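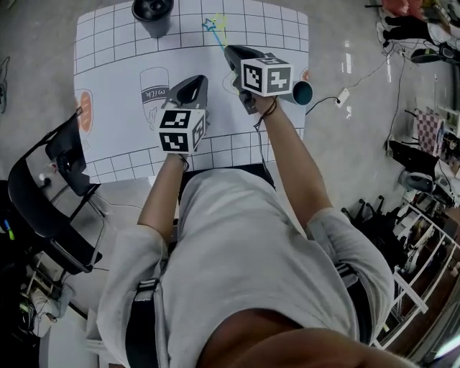 06/11/2022
By Samira Saab

Section 3. Recording an Out-of-Class Referral

Use this section when a teacher sends a student out of class. Suspensions are entered on a different screen and need an administrator login.

1. Sign in to Ernska and open the Referrals tab.
2. Type the student's ID and press Enter. Check the name and grade.
3. Choose a reason from the list. "Other" requires a written note of up to 300 characters.
4. Under Steps Tried, mark what the teacher did before the referral – seat change, call home, hallway talk.
5. Enter the time out and the time back.
6. Click Save, then Notify Family.

Note: Code 41 (defiance) is closed for grades K–3. Use code 32 and describe the behavior in plain words.

Caution: Do not name other students in the note. Families can request a copy.

Caution: A saved referral cannot be deleted. To correct one, open it, click Amend and enter your initials.

Comments

Georges Karam: Step 5 won't save for me if the student doesn't come back that period. What goes in the second box?

Samira Saab: Enter the time the period ended and check Did Not Return.

Leena Saarela: Can subs at Clultstead use this or is it still the paper form?

Najwa Boutros: Still paper for subs. The office types them in.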